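Household Handling Examples: Progress Report to the Drinder Fund
Reporting period ending November
Prepared by the Horrocks workshop, Irkircombe
Last updated: November

1. Where we stand

The grant pays for a set of recorded examples of two-handed household work, to be used in training the Sudimow arm controller. At the close of this period we hold 207 accepted recordings. A further 24 were made and then rejected on review. The target for the whole grant has not changed, and we expect to reach it in the final quarter if the present pace holds.

Most of the accepted recordings, 94 of them, are of clothes hangers. We had planned to divide the time evenly between hangers, folded cloths and small kitchen items. Hangers took longer to get right than we allowed for, and we decided to finish them properly before moving on. Folded cloths are under way. Kitchen items have not been started.

2. The hanger work

The operator wears nothing special and holds a gripper in each hand. Each gripper has its own camera, and there is one more at head height. The three views are matched by time stamp when the session is unloaded.

Wire hangers are hard for the controller. The wire is thin, it lies close to the surface, and the hook makes one end behave differently from the other. In early tests the arms closed above the wire more often than on it. We asked the operators to slow down on the final approach and to bring the jaws in low from the sides, and we rewrote the instruction sheet to say so.
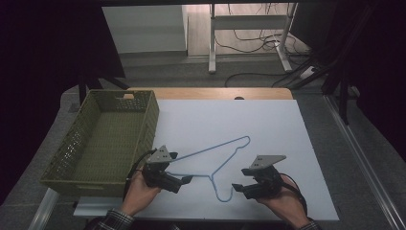
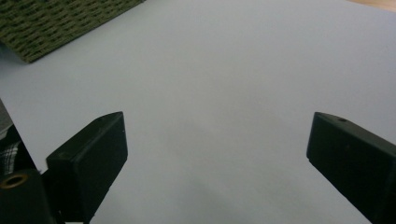

The slower approach adds a few seconds to each recording. We think the cost is worth paying. Reviewers now disagree less often about the moment at which a grasp begins, and that moment is the label the training team uses most.

We also changed how an attempt is ended. Operators used to stop recording as soon as they let go. They now open the jaws, back away and hold still for a short count before stopping. The controller had been learning to finish with its jaws half closed, and the training team traced this to the clipped endings. Recordings made under the old rule have been kept but are marked, so that they can be left out if needed.

3. Rejected recordings

Of the 24 rejections, 15 were lost to a timing drift between the left and right grippers. The fault was in the logging software and has been fixed. We now run a short clap test at the start of each session, bringing the jaws together twice, and check that both streams show it at the same time. The other rejections were for ordinary reasons, mainly a dropped item or a hand blocking the head view for too long.

4. Spending

Spending is slightly under plan. The saving is in operator hours, which were not used while the timing fault was being looked into. We ask to carry this amount forward to pay for the kitchen items. Equipment spending is complete apart from spare cables. We have ordered two sets, as the connectors wear with daily use.

5. Next period

Folded cloths will be finished first. We will then record kitchen items, starting with light plastic ones. The training team has asked for more variety in how items are laid down before each attempt, and a new starting sheet for operators is in draft. A copy will go to the Fund with the next report, together with the first controller results on hangers.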